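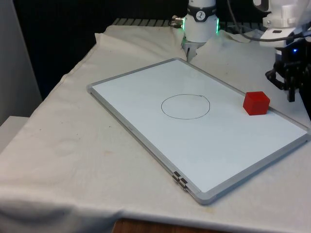 Quick one on getting old marker off a whiteboard. Been meaning to write this up since February, keep getting asked. Covers ghosting, permanent marker, that gray haze, and what to do when the surface is just done.

## Before anything

Work out what the board is made of. Magnet sticks hard = steel underneath, maybe enamel. Doesn't prove enamel but it's a start. Cheap painted steel takes a magnet too. Look for a sticker on the back. Model number, maker, anything. Then look up their cleaning page. If they say no solvents, then no solvents, stop reading the alcohol part.

Melamine is the soft one. Scratches if you look at it wrong. Most of the boards I get asked about are melamine, bought cheap, used every day, wiped with somebody's sleeve.

## Stuff you need

- microfiber cloths, a few, clean
- isopropyl alcohol, the 70 percent kind is fine
- warm water, drop of dish soap
- a fresh black dry-erase marker (I use Hendia, any will do)
- gloves
- old towel or sheet to go under it

Window open. Alcohol is flammable, so away from the stove, heaters, candles, all that.

## Get it off the wall

You can clean it hanging up. I don't. Drips go down behind the frame and sit there. Four screws, five minutes, lay it flat on a cloth. Flat is also way easier on your shoulders if it's a big one.
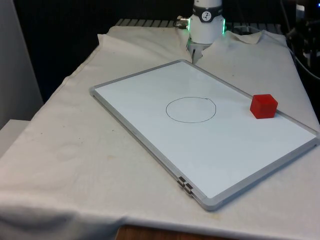
*Board flat on the cloth, turned at an angle.*

Wipe the frame first. All the dust off the old marker collects in the corners and if you leave it you'll just drag it back across the clean part.

## Ordinary ghosting

1. Dry wipe. Whole board, clean cloth.
2. Soapy water on a second cloth, wrung out. Damp, no puddles.
3. Wipe again with plain water.
4. Dry it right away.

Look at it from the side with a window behind. Still see writing? Do it once more before you go to alcohol. Lots of people skip straight to the strong stuff and the board didn't need it.

## Stubborn marks

Try a corner first. Dab of alcohol on the cloth, not on the board. Rub small circles, turn the cloth, keep turning it. If color comes off *white* or the patch goes dull, quit, your coating is going.

If the corner looks ok do the rest in strips, top to bottom. Change cloths when one goes gray. Water wipe after, then dry.
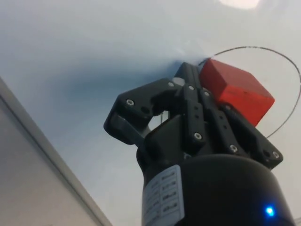
Permanent marker next. The scribble trick works more often than not. Go over the permanent line with the fresh dry-erase marker, cover it completly, count to ten, wipe. The solvent in the new ink loosens the old. Might take 2 goes. Red is the worst for me, green a close second. Finish with alcohol on whatever shadow is left.

Adwoa Odoi swears by hand sanitizer for this. Same idea, it's mostly alcohol, but the gel leaves a film so you have to wash it off after. Fine in a pinch.

## Don't use

- Melamine sponges on anything glossy. They're an abrasive. Looks great that day, ghosts worse forever after.
- Scouring powder, steel wool, the green side of the sponge
- Acetone
- Furniture polish. Nice and shiny and then the marker beads up and won't write.
- Sandpaper. Someone asked me if 4000 grit was fine enough to be safe. No.

## Too far gone?

If it stains the same hour you write on it, the coating's worn out. Cleaning won't bring that back. Options:

**Recoat.** Whiteboard paint over a scuffed and cleaned surface. Seidu Mensah did one for his workshop on Banau Street, came out good, but he let it cure the full time on the can and most people don't. Foam roller, thin coats.

**Stick-on film.** Faster. Bubbles are a pain. Soapy water underneath and a squeegee, same as window tint.

**Flip it.** Some have a second face. Check!

**Replace.** Get porcelain enamel if you can swing it.

## Keeping it clean

Wipe off the same day. Wash the eraser or chuck it, a dirty eraser is half of the problem. Toss markers when they start to drag. And keep permanent ones in a different drawer, differnt room if you have kids.

Soap and water once a week if it gets used a lot. Let it dry all the way before you write on it again. Screws back in, done.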